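Stories > Short Fiction > Workplace > The Held-Out Table

Search stories, authors, tags
Go

The Held-Out Table

by Anneliese Teuber

Umut Şimşekoğlu had the number on his screen at ten past seven in the morning and did not tell anyone until nine.

The number was 81. Out of every hundred tries, the policy they called Renix took hold of the part it was given 81 times. The older one, Dinix, had never gone past the low sixties. Renix had learned from people carrying a gripper by hand, with a camera fixed to it. Dinix had learned from people steering the arm with a joystick, and it moved the way they did, in small nervous jerks.

Vanderleia came in with her bike helmet still on and read the number over his shoulder.

"On which table?" she said.

"The white one."

"All of it on the white one?"

"All of it."

She took the helmet off and went to make coffee. Umut knew what she meant. They had recorded 327 demonstrations for Renix, and every one had been done in the same room, at the same table, under the same lights. A policy could learn a table. It could learn that when the scuff near the far edge was in a certain place, it was time to close the fingers. You would never know until you moved it.

Mudassar Khattak ran the lab, and he had a paper due at the end of February. He wanted the 81 in the abstract. He said so at the morning meeting and wrote it on the board with a box around it.

"We haven't done the held-out test," Vanderleia said.

"We'll do it for the revision."

"It's two days of work."

"Then it's two days we don't have," Mudassar said. He said it kindly. He had hired both of them and had once driven Umut to the hospital with a broken wrist.

The two of them stayed late that night. Umut said he only wanted a few more recordings. What he wanted was to look at how they had been doing it. Vanderleia took the hand-held gripper, set her feet, and went in slowly toward the black link at the end of the arm. She had done it so many times that she didn't look at her hands anymore.
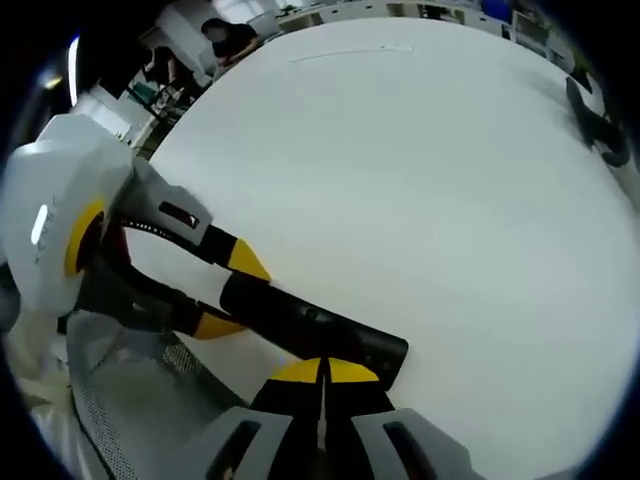
The yellow fingertips just short of the squared end of the link, on the white table.

"Stop there," Umut said.

She stopped.

"Why do you come in from that side?"

"I always come in from that side."

"Did Fidel?"

Fidel Valdebenito had done a good share of the recordings before he left for a job at Koivisto. Vanderleia thought about it. "I showed him how," she said. "So yes, probably."

They pulled the recordings up and went through them one at a time, with a sheet of paper between them. It took until after midnight. Of the 327, there were 191 where the fingers came in along nearly the same line. In most of the others the start was different but the last few inches were the same.

"It doesn't know how to pick up the part," Vanderleia said. "It knows how I do."

"It might be both."

"It might."

Umut rubbed his eyes. He had a lease to renew and a visa that depended on the job, and the job depended in part on papers. He did not mention any of this. She had heard it before.

They carried the folding table in from the hallway. It was brown and had a dip in the middle. They clamped the part at an angle neither of them had used, turned off half the lights, and let Renix run on the second arm. Thirty tries would be enough for a first look. Umut kept the tally in pencil.

The first one missed. The second one missed. On the third the arm went around to the usual side, found nothing there to close on, and stayed with its fingers open for so long that Vanderleia put her hand near the stop button. Then it backed up a little and tried again from the left, and got it.

"Did you see that?" she said.

"Keep going."

When they were done he counted the marks twice. Renix had taken hold of the part in 14 of 30.

He put on his coat and then sat down again with it on. Fourteen was bad. It was also more than he would have guessed after the first two. He wrote it under the 81 on the whiteboard, without a box, and wrote "brown table, angled, half light" next to it so nobody could say later that they hadn't been told.

Mudassar was in before them the next morning. He was standing at the board with his bag still on his shoulder.

"Whose writing is this?" he said.

"Mine," Umut said.

"We both ran it," Vanderleia said.

Mudassar looked at it for a while. He asked about the third try, because Umut had put a star by it on the tally sheet, and Vanderleia told him how the arm had backed up and gone left. He asked if they had the video. They did. He watched it standing up, and then he pulled a chair over and watched it again.

"How many recordings come in from the left?" he said.

"Nine," said Vanderleia.

He took the eraser and rubbed out the box around the 81. He left both numbers where they were.

"Get the folding table back out," he said. "And call Fidel. See if he's free on the weekend. He's left-handed, isn't he?"

"He is," Umut said. He went to find the clamps.

More short fiction
The Night Shift at Pradach
Two Keys for the Pump House
My Brother's Calibration Weights
A Letter from the Third Floor
What the Surveyor Left Out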